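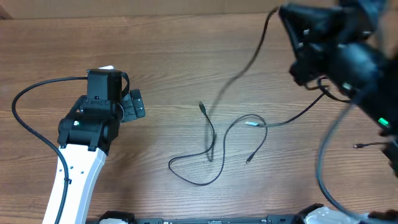
4. The cable task

4.1 Choice of task

The first half of the course used blocks and cups, and most teams could move those reliably by the end of April. For the project phase we wanted a task that would not yield to a few hand-tuned waypoints. Imke Kleinschmidt, who taught the lab section, proposed cables. A cable changes shape as soon as it is touched, and a student who has recorded one good motion soon finds that it does not fit the next layout.

Seventeen students took part, in 5 project teams. Each team shared one two-arm station with another team or with the teaching staff, and booked it in blocks of an afternoon. The assignment sheet asked for one thing: starting from a tangle on the table, separate the cables so that each lies apart from the others and no plug rests on another cable. Teams could use one arm or both. They could use scripted motion, teleoperated demonstrations with a learned policy, or a mix.

4.2 Setup

The stations were left as they had been for the earlier exercises. The only change was to the objects. We asked teams to work with black cables on the bare wood of the table, with at least one USB-A plug in the set. Figure 2 shows a station during the task, with three black cables tangled in the middle of the table and a gripper on either side of them. The USB-A plug lies between the two grippers. The right gripper is blurred by its own motion, a common sight in the recordings and a source of trouble discussed in Section 4.4.

The arms have black cables of their own. In Figure 2 one loops out over the table on the left and another hangs down on the right side, close to the cables the students were meant to handle. We had not thought much about this when writing the assignment. Two teams raised it in the first week. The Jeltgate team asked for colored tape on the task cables so that their detector could tell them from the arm cabling. We declined, partly for fairness to teams that had already started recording, and suggested masking the outer part of the table instead. In a later version of the course we would allow the tape.

4.3 How the teams worked

All of the teams began with scripted motion and all but one moved to demonstrations. The exception, Distberg, kept a scripted approach to the end: find a plug, grasp just behind it, lift, and pull toward the nearer side of the table. Their code was short and they could explain every failure it produced.

The other teams recorded demonstrations in pairs, one student per arm. Coordination took longer to learn than grasping. In the first sessions both operators tended to reach for the same cable, and the arms had to be stopped. The Kaewkla team settled on a spoken rule in which the left operator held and the right operator pulled, and kept to it for all later recordings. The Bridbridge team let the operators decide each time. Their demonstrations looked smoother to us, but the policy trained on them hesitated between the two arms and sometimes moved neither.

Lab notebooks were collected every Wednesday. Nghĩa Tiêu read them and marked each entry by what the students blamed for a failed attempt. Early entries mostly blamed the gripper. Later ones were more specific — a grasp too far from the plug, a loop pulled tighter by the second arm, a cable lifted with another one still under it.

4.4 Results

At the final session each team ran its system on 13 starting tangles laid out by the teaching staff. A run was scored as complete if all cables were separate when the arms stopped. Distberg completed 7. No team completed more. The Kaewkla team completed 5, and the remaining teams fewer than that, although two of them lost runs to a loose connection that was not their doing. We left those runs in the count and do not read much into the order of the teams.

Failures fell into a few kinds. Thin cable slipped out of the fingers when pulled at a shallow angle. Loops closed into knots when both arms pulled at once. Small connectors were missed by the detectors far more often than the USB-A plug, which students put down to the bright metal tip. Motion blur caused a further problem for the learned policies. Several teams had trimmed their recordings to remove blurred images, and so had removed most of the fast sweeps, including the ones that brought an arm back after a missed grasp. Their policies then had no example of how to recover. One team noticed this and put the images back two days before the final session, too late to retrain more than once.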